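Bedding rental firm's sleep claims rest on thin evidence

Folton, January 2019 – A bedding rental company that promises its customers "a measurably better night" has given few details of how it did the measuring.

Fudik, which delivers clean sheets to homes in Folton and Drorkara every two weeks, says people who switched to its service gained more sleep than those who went on washing their own. The claim appears on its website and on leaflets handed out since June.

The company says it surveyed 213 people. Only 135 of them answered the second set of questions, and all of those were already paying customers. They were asked to score their own sleep from one to five. The average went up to 4, though Fudik would not say what it had been before.

"People know when they have slept well," said Costel Olteanu, who started the firm. He said a full report would come out later but gave no date.

Telma Bravo, who writes a household advice column in Drorkara, was not convinced. "Of course a fresh sheet feels nice," she said. "So does one you washed yourself. I would want to see people who didn't know whose sheets they were on."

There is also the price. A customer who takes the basic plan signs up for 5 months at a time, and the leaflet mentions the fee for leaving early only in small print on the back. Olteanu said the terms were "standard" – he did not say for whom.

Fudik plans to add pillowcases to the basic plan. It has made no claims about those so far.

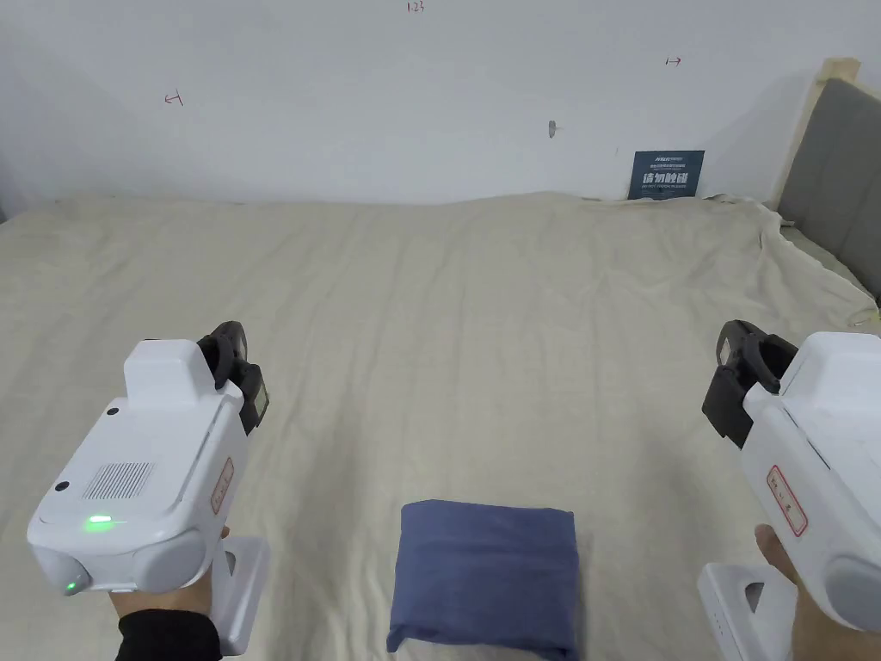
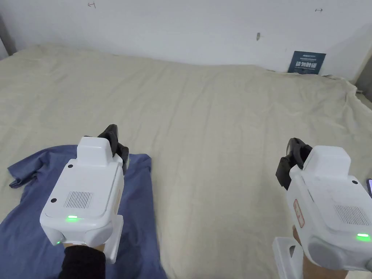
A bed with a beige sheet, seen in both photos.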